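Accueil | Cahiers | Corpus | Outils | Contact

22 mars 2026 – Hiyori Oshima

Reprise de l'indexation des arrêts d'appel du fonds Antal (peines confirmées, détention provisoire imputée). Lot de 1 000 décisions, dont 500 déjà relues. Le champ « durée de la peine » reste faux quand l'arrêt donne une fourchette.

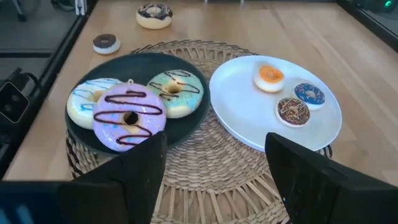

Photo : H. Oshima / Stotholm

Règle modifiée dans Gurkel : minimum et maximum sont saisis séparément, en mois. Neuf arrêts renvoyés en relecture, tous avec condamnation solidaire aux dommages-intérêts. Le montant y est lu comme une amende. 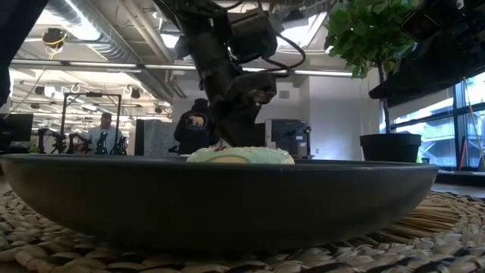 Beignet au glaçage vert menthe, bras noir au-dessus.

Pour les coaccusés jugés par défaut, je garde une fiche par personne – l'arrêt ne vaut pas pour tous à la même date.

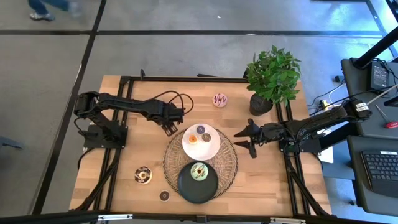

Objection en relecture : une fiche par personne fausse le taux de confirmation, il faut compter par arrêt et rattacher les prévenus ensuite.

Exact pour le taux, gênant pour les délais de pourvoi. Double clé à l'essai sur la série Olton, arrêts de juillet. Cinq fiches sans numéro de rôle, à demander au greffe. 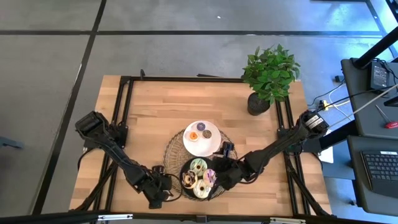
Table vue de haut, deux bras, assiettes de beignets.

Reste à faire : séparer rejet et irrecevabilité, relancer l'export, vérifier les noms occultés avant dépôt.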